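How a Robot Learns to Put a Computer Back Together

A page for younger readers from the Jistmont Robot Club

Have you ever taken something apart just to see what was inside? Maybe it was a flashlight, or a pen with a spring in it, or (oh dear) your grandmother's alarm clock. Taking things apart is the easy bit, as you probably found out. Putting them back together is where the trouble starts, and it's the part our club has been working on since February.

We are the robot club at Jistmont, and we meet after school until 5:30. Most of us are in the older grades, but we were all your age when we got interested in this stuff, and we wanted to write a page that we would have liked to read back then. So get comfortable, maybe get a snack, and we'll tell you about our project. We call it Griketti, which doesn't mean anything at all. We just liked how it sounded when you say it fast.

What are we trying to do?

We want a robot arm to put the missing parts into a desktop computer. A desktop computer is the big box kind that sits on or under a desk, and if you take the side off you find a lot of smaller parts that plug into each other. Each part has its own job. The CPU is a flat little square that does the thinking. The memory is a long thin stick that holds whatever the computer is busy with right now, a bit like the top of your desk when you do homework. The hard drive is more like your closet, where things are kept for a long time, even after the computer is switched off.

You can plug in a memory stick with your own two hands in a few seconds. Your fingers feel when it's crooked, your eyes check the slot, and you don't even notice that you're doing it. A robot has to be taught every bit of that.

Where do the parts wait?

Before the robot starts, everything needs a place. Think about setting the table for dinner. If the forks were in a different spot every night, you'd have to go looking for them, but when they're always in the same drawer you can grab one with your eyes shut. Our robot likes its forks in the same drawer too. So we use a holder made on a 3D printer, with a square cradle for the CPU and slots for other parts, and it goes beside the computer on the worktable.

The hard drive goes into a plastic carrier, which is a kind of tray that makes it easier to hold and slide into the computer. The robot picks it up with a gripper, and a gripper is just what it sounds like, the hand at the end of the arm. It needs to squeeze hard enough that the drive doesn't slip and gently enough that nothing cracks. If you've ever carried an egg across the kitchen on your own, you know the feeling! 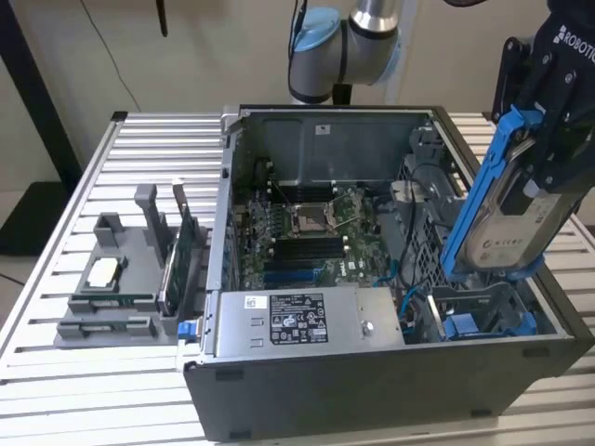
Why does it take so many tries?

Robots don't get bored, and thank goodness for that, because we have run our program 94 times so far. In the beginning the arm would stop a little too high, or come in a little too far to one side, and we would look at the numbers, change one of them, and go again. We learned to change only one number at a time. When you change three things at once and it gets better, you have no idea which one helped, and then you feel silly.

A small mistake matters a lot here. The slot for a memory stick is narrow, and if the stick is tilted it won't go in, no matter how hard you push. (Please don't push hard. We did, once, with an old stick, and it's now a bookmark.)

Every try gets written down in the blue notebook, including the bad ones. Our notes for the hard drive alone fill 14 pages, and some of them have doodles.

What about the Groltholm Challenge?

In the spring we are taking Griketti to Groltholm, where school clubs from all over the area show what their robots can do. Each team gets 30 minutes at the table, and the judges ask questions about how everything works. We'd love to win, of course, but we mostly can't wait to see the other robots. Last year one team had a robot that sorted socks, and we talked about it the whole ride home.

Try it yourself

You don't need a robot for this one. Find a friend, a few building blocks, and a scarf. Build something small out of four or five blocks, then take it apart and lay the blocks in a row. Now one of you wears the scarf as a blindfold and is the robot, and the other one is the programmer. The programmer may only use words, and the robot must do exactly what it hears and nothing more. "Pick up the block" isn't enough. Which block? How far should the hand move, and when should the fingers close?

Swap places after a while, and write down the instructions that worked best. If you want to show us, bring them along to our open afternoon in the Ghorbani Room, and we'll try them out on each other.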